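Blinds on internal glass – worth keeping or rip them out?

gumtree_gus
We've taken over a tenancy in the Kadbridge building and inherited a small meeting room with glass walls and white venetians over the glass. The landlord's fit-out mob (Manico) reckons the blinds are "an acoustic and privacy feature" and want us to pay to have them serviced and kept. I reckon they're a dust feature. Before I sign anything I'd like to hear from people who have lived with them.

Photos of the room: 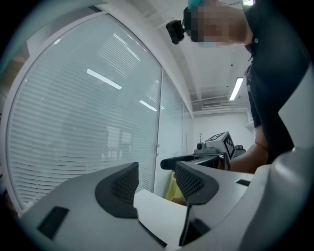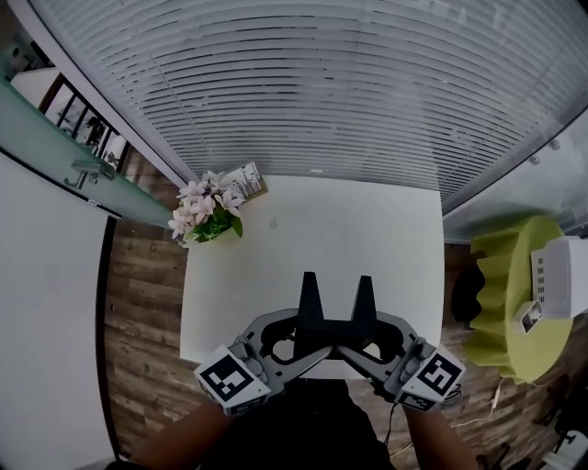 The quote is for cleaning and restringing, and there's a second line on it for frosted film as an alternative. I don't believe either number, and I don't much like being told a set of slats will stop sound. The room echoes. It's glass, a hard floor and a hard ceiling, so of course it echoes. We had 4 people in there for a budget meeting and I could hear the bloke across from me twice.

Also open to opinions on the furniture, given half the office has already shared theirs.

slatfan_perth
Keep the blinds. They're already up, they're white, they go with everything. Film is forever, or at least until someone picks at a corner. With venetians you can tilt them and still tell whether the room's in use.

On sound you're right to be suspicious. Aluminium or timber, a slat is a hard surface. It'll scatter things a bit and that's your lot.

gumtree_gus
That's my feeling. "Acoustic feature" went in the bin with the brochure.

dullknife
I'll disagree with slatfan. Had them on internal glass for years at the last place. Nobody tilted them. They got set half shut in the first week and stayed half shut, and every cleaner we had was told to do them and not one ever did. A blind on an outside window earns its keep against the sun. On an inside wall it's just there. Film, done once, and a spray bottle.

slatfan_perth
Your cleaners not doing their job isn't the fault of the blind.

dullknife
It is if I'm the one paying to look at it. Anyway, the door's already frosted by the look of it, so film on the rest would match.

gumtree_gus
Good point about the door, hadn't thought of that. It does mean the film would have to match the frosting, and I'd bet 2 dollars Manico's sample doesn't.

tiltrod
Who's the blinds contractor? If it's Maurya I'd get the quote itemised. They did ours and charged for restringing 26 blinds when a good few of them only needed a new wand. Ask which ones need cords and make them point.

gumtree_gus
It is Maurya. Of course it is.

tiltrod
Thought so. Go round yourself first. Pull each one all the way up and let it down again. If it comes up level and holds, the cord's fine, whatever the bloke with the clipboard says.

kerbside_kaz
Different question. What's going on with the lime green tablecloth?

gumtree_gus
Came with the room. It's on a little round table on the right and it has a ruffle. I've been told it "brings colour". The flowers on the white table are fake as well, same supplier of ideas.

kerbside_kaz
I don't mind the flowers, pale pink is harmless. I'd move them off the corner, though, because the minute someone opens a laptop there they'll be on the floor. The ruffle I can't defend. A ruffle belongs on a bedside table at your nan's.

slatfan_perth
Leave the cloth, it's the only soft thing in the room! You were complaining about echo a minute ago.

dullknife
One small tablecloth is not going to fix the echo. This is how people end up buying 75 scatter cushions for a boardroom.

gumtree_gus
Ha. No, but he's got half a point. What would make a difference? Manico pushed Govance wall panels, the felt sort. I can't find anyone who has them and isn't selling them.

tiltrod
We have Govance in one room. They're all right. They did take the edge off, but we also put a rug down the same month, so I couldn't tell you which did the work and I'm wary of anyone who says they could. If it were my money I'd start with the rug. That woodgrain laminate is a big hard surface and you can take a rug with you when the lease is up. Panels you'll be patching behind.

dullknife
Agree with the rug. Wouldn't put it under chair legs without checking they slide, or you'll have it rucked up by lunch.

kerbside_kaz
Rug, yes. And tidy the cable on the floor under the green table while you're down there. Anyone walking round that side will find it with a foot. A stick-on clip along the skirting is a couple of bucks.

gumtree_gus
Fair cop on the cable, that's ours and not the landlord's.

benchseat
Coming at this from the leasing side. Before you spend anything, read your make-good clause. If the blinds are listed as landlord's fixtures, you may have to hand them back in the condition you got them, film or no film. I've seen a tenant pull them down, chuck them, and then buy new ones at the end. And if they're the landlord's, why are you paying to service them at all?

gumtree_gus
That is a very good question and I'm annoyed I didn't ask it first. The schedule says "window furnishings" and nothing else. Manico will say an internal partition is a window, I'll say it isn't.

benchseat
Get it in writing either way. And don't sign the service quote in the meantime, or you've more or less agreed they're yours to look after.

dullknife
If you do take them down, bag and label them and stick them in a storeroom. Still say film.

slatfan_perth
Still say blinds.

gumtree_gus
Did the pull-up test this morning. All but one came up level and the odd one out has a knot in the cord that I undid with a biro. So restringing is off. I've asked for the cleaning as a separate price and sent the lease question to the agent, who has gone quiet. Rug is ordered, no panels for now. The green cloth stays until April, when the person who likes it goes on leave.

Related threads
Frosted film on glass doors – bubbles after install
Make-good clauses: what counts as a fixture?
Cheap rugs for laminate floors
Venetian wand snapped, can I just replace the wand?
Fake plants in meeting rooms, yes or no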